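Notes from the Grurnent open lab, December

I took the early train and still got there after the first talk had started, so I can't tell you much about the welcome. By the time I had my coat off they were already on the slide about calibration, and I was already happy. There is a kind of person who drives two hours for a steam engine, and there is a kind of person who gets up in the dark to hear how somebody lines up a camera with an arm. I'm the second kind.

Grurnent is a small place on the second floor of a building that used to be a print shop. They write software for picking things out of bins. They don't build arms or grippers. They buy those, bolt them down and spend their days on the part I find most interesting: what happens between a camera seeing a pile of stuff and a motor starting to turn. The open lab runs once a year, it's free, and you get a sticker with your name on it and a fairly good sandwich.

The morning was three short talks, and then we were let loose on the stations, a handful of people at a time, with someone at each screen to answer questions. I'll go through them in the order I did them, which was dictated mostly by where the lines were short.

First up was Tallico, their perception package. If you've worked with bin picking in a warehouse, you know the usual setup: a catalog of known items, a model for each, match and pick. Tallico doesn't have a catalog. It takes the color picture and the depth picture and tries to carve the bin into things that would probably move together if you pulled on them. It doesn't care what they're called. The output on the screen was a set of colored blobs with a number beside each, and the number is how sure it is that the blob is one thing and not two.

The junk bin is where they test this, and I spent most of the morning beside it. A glove, a spoon, a brush, an EXPO marker, a crumpled bit of foil, a scrap of circuit board. Every one of those is a different kind of trouble. Foil throws the depth reading off. Small flat parts hardly rise above the floor at all. A glove has five fingers that want to become five objects, and I watched it go from four blobs to one on the monitor as they nudged a single threshold back and forth for us.
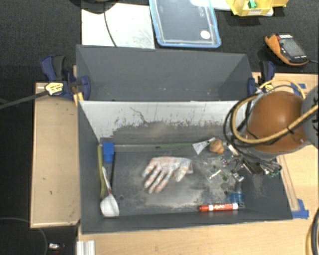 The people running that station were refreshingly open about the threshold. It's set by hand. They have tried learning it, and the learned version did well on their recorded set and then got timid on new stuff, splitting everything into crumbs. So for now there's a slider, and a person who is good at the slider. They keep a recorded set of 1647 bin views that every change to Tallico has to be run against before it goes in, and the run finishes over lunch, so the habit in the office is to submit before eating and argue after. I loved that. It's such an ordinary way to work, and you could tell it had saved them from themselves more than once.

One thing I hadn't thought about before is dust. A dirty floor is a gift to the depth camera (texture everywhere!) and a nuisance to the color side, which starts to see edges in the smears. They used to wipe the bins down between runs. Now they leave them dirty on purpose, on the grounds that any bin they ship to will look worse.

Next was the planner, Kun. This was the station with the long line, and it deserved it. Kun takes the blobs and comes up with grasp candidates, up to 160 of them per view, and then starts throwing them away. First go the ones where the fingers would hit a wall. Then the ones where the wrist would have to turn past its limit. Then the ones where the arm could get in but couldn't get back out with something in its fingers, a check I'd never seen done up front. Most systems I've used find that out on the way up.

They had a display that shows every candidate as a little pair of brackets floating over the bin, and you can step through the filters and watch them blink out. From 160 down to a dozen, down to two. I stepped through it four or five times and had to be politely moved along.

The wall check is the part that got the most discussion in our group. Things that lean against a side wall are miserable. A spoon lying along the edge looks like an easy pick, long and simple, but half of the good grasps put a finger where the wall is. Kun's answer is to look for a push first. If all the grasps on an object die at the wall filter, it asks whether a short sideways nudge would open one up, and plans the nudge and the grasp as a pair. The nudge is allowed to fail. Afterward the camera looks again and the whole thing starts over from a fresh view, so nothing depends on the spoon having gone where it was supposed to go.

I asked why not do that for everything, and the answer was time. A nudge costs a full cycle. In an open part of the bin you're better off taking a middling grasp and retrying.

After the sandwich we got the control talk, held standing up in the main room. I'd expected this to be the dry one and it was my favorite. The arm comes down under position control until it is just above the floor, and from there a second loop takes over that listens to force. The handoff between those two loops is where their bugs live. Switch too high and you creep down forever. Switch too low and the fingers meet the floor at full speed, which makes a sound I'm told you remember.

They have settled on a handoff height that depends on how sure Tallico is about the depth right there. Confident depth, late handoff. Shaky depth, near something shiny for instance, early handoff and a slow approach. It's one line of arithmetic, and it ties the perception end to the motor end in a way I'm going to steal for my own hobby arm as soon as I have a weekend.

There was also a frank bit about cables. An arm with cables looped around the outside has places it can reach on paper and shouldn't go in practice, and the model the planner uses knows nothing about cables. Their fix is a padded shape around the wrist, made a little fatter on one side. Crude, and it throws away some grasps that would have been fine. Someone near me groaned in sympathy.

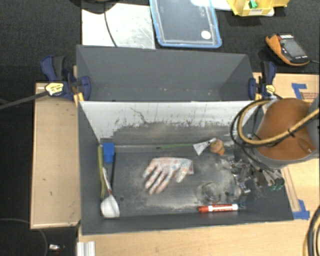 One visitor in our group wanted to know what happens when the padded shape is simply wrong, say after a cable has been swapped and now loops out farther than it did. Wouldn't the planner go on trusting a shape that no longer fits the arm? The reply from the station was yes, it would, and that they'd been caught by this. They now keep the padding in the same file as the camera calibration, so that it shows up on screen whenever anyone opens that file for a change. The visitor thought a startup motion that swings the wrist through its range and watches the joint loads would be better still. That got a pause, then a request to write it on the whiteboard, where it was still up when I left.

The last station was Trullar, and it's a logging tool, so of course there was no line at all. People, you missed out! Trullar records everything from one cycle — both camera views, the blobs, all the candidates with the reason each was dropped, the joint positions, the forces — and lets you scrub back and forth through it like a video. You can stop anywhere, change a setting, and rerun the planner from that moment to see what it would have chosen. It won't tell you whether the new choice would have worked, and they were careful to say so. It only tells you the choice would have been different.

They let us load a failed pick and poke around. In ours the winning grasp had been on a thin stick, and it scored well because the stick and the shadow next to it had been merged into one nice fat blob. You could see the mistake move downstream, station by station, all the way to the fingers closing on air. I've lost whole evenings to bugs like that with nothing but a text log and a bad mood. Trullar's reason codes alone would have paid for my train ticket. There are 171 of them, and a few have clearly been named late at night.

A few practical notes if you're thinking of going next year. Sign up early, the list closes well before the day. Bring a sweater, the lab end of the floor is chilly. The talks are short on math and long on stories, so you don't need much background, but the stations get a lot better if you arrive with one specific question. Mine was about regrasping and I got three different answers to it from three people, all of whom were enjoying the disagreement.

They plan to put the Trullar viewer out for anyone to use, without the planner attached, once the file format stops changing. No date was given. I've put my address on the list by the door, and I've already started renaming my own log fields to match.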